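Paying parents to have babies still won't work

By Margus Org
Last updated: February 7, 2024
27 comments | 4 shares

Corbridge wants to hand new parents $300 a month and expects a baby boom by way of thanks. I doubt it. The council's own adviser, Gediminas Ķēniņš, told a December hearing that most couples he interviewed had already decided on a second child before they heard of the money. So who is the check for?

Day care in town runs well past that sum, and the waiting list at Larker has 50 names on it. A couple who can't find a place for the first child won't be talked into another by a payment that barely covers diapers and gas.

Supporters say cash is simple. So is cutting rent, and I notice that isn't on the agenda. 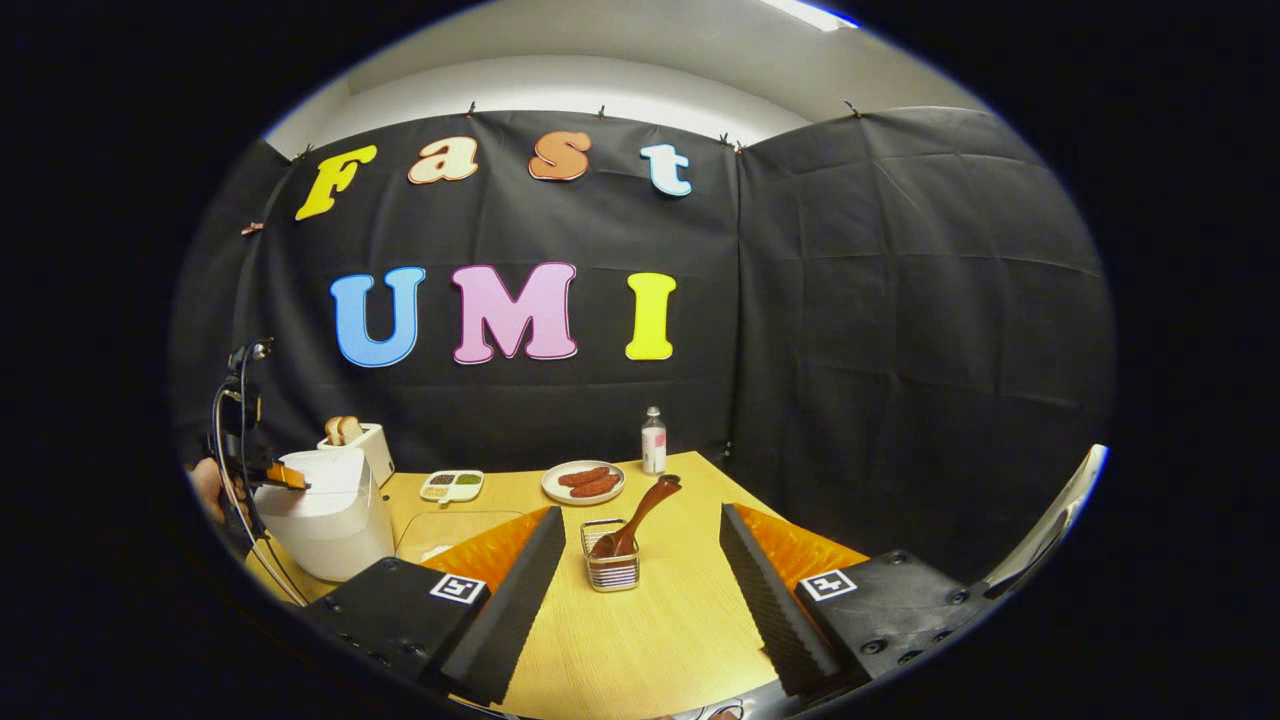
Colorful foam-style letters on a black backdrop.

Give the money if you like. Poorer families will use it well. Just don't sell it as growth policy, and don't book the extra taxpayers in the 20-year budget before they're born.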